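Stestside Residents' Workshop
Minutes of the meeting held 17/02/2025

Present: nine members, with the chair and secretary. Two apologies were received. The meeting opened once the heating had been switched on in the front room.

1. Minutes of the last meeting

Accepted with one correction. The shelving bought for the store came from Barberg and should not have been listed under McIntyre. The secretary will change the file copy.

2. Matters arising

The side door has been planed and closes properly. The second key has not been returned. The chair will write to everyone who signed for a key last year and ask them to check their drawers.

The paint order is on hold until the color is agreed. Members may look at the sample cards in the office.

3. Money

The balance stands at $654. The invoice from McIntyre for the sink trap has been paid. Dues were collected from 4 members this evening and a receipt was given for each. It was agreed to leave the monthly dues unchanged until May.

4. Worktables and bins

The meeting went over the condition of the worktables and the bins used on them. The tabletops are in fair order and will be wiped down with a damp cloth after each session. Glue and oil are to be kept off the bare wood. One member asked for a full sanding. This was thought to be too much work for the winter and was put off. 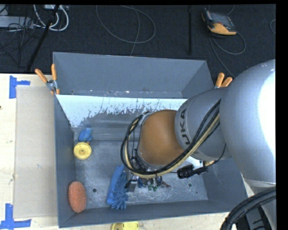

The bins are to be emptied at the end of every session, including small items such as sponges. Members had different views on whether the gray metal bin should be replaced. Its floor is scratched and scuffed, and the white on the sloping panel stops at a ragged line with bare metal below it. Those in favor of keeping it said that marks of this kind make no difference to sorting. Those against said that a bin in that state is hard to wipe clean. There was also a question about the two small holes in the floor of the bin. It was agreed not to plug them for now, and to keep screws and washers in the lidded tubs.

A new bin of similar size from Steltulden was priced at $100 before delivery. The vote was five to three for keeping the present one, with one member not voting. Repainting the sloping panel was suggested. The member who offered to do it will first find out which paint holds on metal and report back.

5. Storage

The lower shelves in the store are full. Items with no label will be moved to the table by the window and left there for 20 days. Anything unclaimed after that goes to the spring sale. A notice will go up on the inside of the store door.

The request for a second cupboard was discussed again. No decision was made. The measurements taken last time did not allow for the pipe, so the wall needs to be measured again.

6. Cleaning supplies

Sponges and cloths are to be rinsed and hung on the rail by the sink. The scouring powder is finished and the secretary will buy more, along with trash bags and a new dustpan. Members are reminded that the good broom is for indoor use only. The yard broom is behind the water heater.

7. Other business

A member asked if the front room could be booked for a quilting class. There was no objection, provided the tables are put back afterward. The class would bring its own lamps.

The clock over the door is slow again. A battery will be bought with the cleaning supplies.

8. Next meeting

The date will be posted on the board once the room bookings are known. Items for the agenda should be left in the tray in the office.

The meeting closed at 8:50 p.m.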